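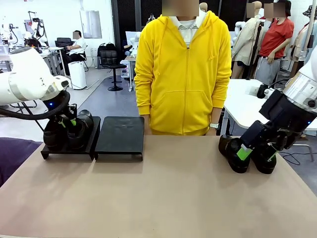

Shoe handling with two arms, one pair on each side of the table.

When Annelies Willems is asked how much a robot costs, she usually answers with another question. "Which part do you mean?" she says. "The arm is the part with a price list. All the rest you must find out for yourself."

Willems plans the equipment budget for the handling group at Brevix, which is preparing to buy a second two-arm station in July. The work there is with shoes: picking them up, turning them, setting them down as a pair. Her request this year has 21 lines, and only two of them are arms.

"People look at my sheet and they say, why are the grippers so far up?" she says. "I explain that a shoe is not a box. It is open on one side, it is soft in one place and stiff in another. If you save money on the fingers, you pay it back in hours of the engineer."

For the first station she compared offers from two suppliers, Kisico and Holloway. The Kisico offer was lower at first sight, but it left out the cables, the mounting and the training days. When she had added these, the difference was very small. Now she sends every supplier the same form, and a price that does not fill the form is not compared.

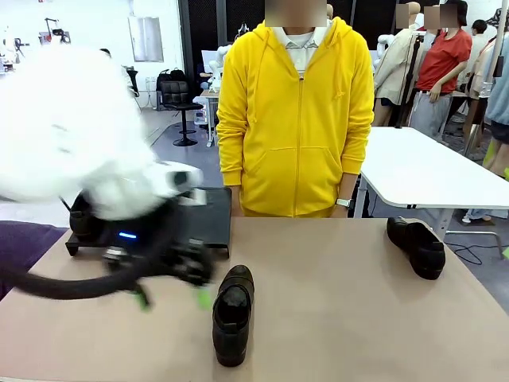
Brevix Handling Group — Equipment and Planning

Shoes with a shine are, according to Willems, a good test before one signs for anything. A black shoe which reflects the lamps asks more from the vision system than a canvas one, and she wants suppliers to show their equipment on both. "I bring my own shoes to the demonstration," she says. "Also one that lies in another direction than its partner. In the brochure they are always nicely straight."

Fitzgerald Nakamura, who runs the daily work at the station, had a different complaint about the first budget. It had no line for the table. "We discussed the arms for five months and the table for one afternoon," he says. "Then we learned that the height was wrong for the people, and we ordered again." In the new plan the table, the stands and the floor space are one item, and Nakamura signs for it himself.

He also asked for spare finger pads to be bought with the grippers. The first time they were ordered separately, and the delivery took 21 days. Willems has now written 118 pads in the request. She would have preferred 200, for the better unit price, but there was no agreement on where to store them.

The last open point is the software license, named Fullov, which is paid by the year — a running cost, and so it belongs to another budget and another signature. Willems hopes to have this signature before the order goes out. If it comes late, she says, the arms will be delivered first and the license will follow.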